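Ticket 13-64: Front office desktop restarts on its own, usually during invoices
Queue: Plalard Building Supply, in-house IT
Opened by: Hadiza Dauda, Accounts
Assigned to: Marthinus Masilela
Opened: 25/08/2022
Priority: Normal (requester has changed this to Critical twice; I have changed it back twice)
Status: Closed, pending my mood

Original report

My computer turns itself off and then on again while I'm working. It waits until I have a long invoice open in Skollano and then it goes. No blue screen, no message, just black and then the logo. I have lost the Dlamini order three times. I have not spilled anything on it. Please don't send me the article about saving my work.

Entry 1, M. Masilela

Sent the article about saving work before reading to the end of the ticket. Apologies given and partly accepted.

Event log is full of Kernel-Power 41, the operating system's way of saying that the power went away and it has no idea why. No dump files. No bugcheck code. Temperatures normal at idle and normal with Skollano open, though the fan does get louder when it builds the month-end report, as would I.

Updated BIOS, chipset driver and graphics driver. Turned off automatic restart so we'd get a proper stop screen if there was one to get. Returned to user.

Entry 2, M. Masilela

Restarted during an invoice. No stop screen, so the machine isn't crashing in any way it wants to talk about.

Requester asks that it be noted she said it was a power problem from the start. The original report doesn't contain the word power. So noted anyway.

Entry 3, M. Masilela

Took the tower to the bench and left a spare at the desk. Memory test overnight, no errors. Reseated both ends of every power lead I could reach, plus the memory. Blew out the dust. Ran a CPU and graphics load for 13 hours and it never so much as blinked.

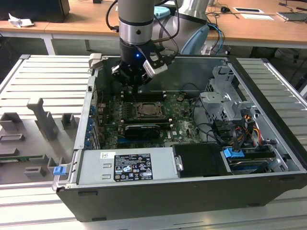

Side panel off, case lying flat, memory slots above the CPU socket.

Tried the sticks one at a time to be thorough. Same result with each, namely a perfectly healthy computer. I typed up a long fake invoice in Skollano with 64 line items, all of them drywall screws, and printed it. Fine. Typed up another. Fine. Somebody please delete these before they get shipped.

Entry 4, H. Dauda

The spare just restarted. In the middle of Dlamini. So I don't think it's my computer.

Entry 5, M. Masilela

I would like to say I had already thought of this. The bench work was two days of testing a good machine, and the spare did in ten minutes what I couldn't do in 13 hours.

Things the two computers have in common:
Hadiza
Skollano
Dlamini
the monitor, keyboard and mouse
the power strip under the desk
the wall outlet

I ruled out Dlamini by calling up the same order on the laptop in the break room. It's a dull order and it stayed up all afternoon. Skollano's support line wants a license number, a log bundle and a callback window, and I'm not ready for that kind of commitment.

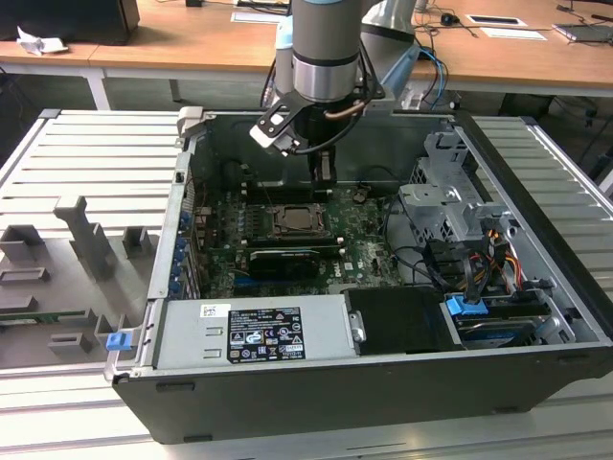

Meanwhile I went back over my notes for the first tower to see whether I could have caught this sooner. The gaps between Kernel-Power events are all over the place, but they bunch up in the mornings, with a smaller bunch after lunch. None at all on the morning Hadiza was at the dentist. I had put that down to the machine not being used. It was on, though. She leaves it on. We've discussed it.

So the fault wants Hadiza in the room, or something Hadiza does.

Entry 6, M. Masilela

Sat in accounts for a morning with a coffee and a notepad. People are very polite to you when you sit behind them with a notepad.

At 9:35 Hadiza opened a long invoice, sighed, and stretched her legs out. The strip went click. The spare went black and came back with the logo.

The strip is an Astau with a rocker switch on top, lying on the carpet where a person's left foot goes when that person is settling in for a long invoice. The rocker is worn. Lean on the housing and it breaks contact for a moment without the switch flipping over. The monitor lost power too, but it comes back so fast that it passes for part of the restart.

Short invoices don't get the legs. That explains Skollano.

Entry 7, H. Dauda

For the record I said it was power.

Entry 8, M. Masilela

Replaced the strip and screwed the new one to the underside of the desk, switch facing the wall. Original tower boots normally and is ready to go back to accounts. Spare returned to the shelf. Old strip cut at the cord and thrown out so it can't be rescued by the warehouse, which has form in this area.
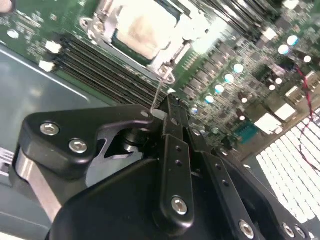

CPU retention bracket on the board.

Left the BIOS and driver updates in place. They did nothing for this ticket but they were overdue.

Still to do:
Walk the other desks and look at where the strips are. I checked 2 on the way out and both had shoes on them.
Remove the bench machine's load test software.
Find out who approved 64 boxes of drywall screws.

Entry 9, H. Dauda

A week with no restarts. Dlamini has gone out. You can close it. Can you look at the printer?

Entry 10, M. Masilela

Closed. Printer needs its own ticket.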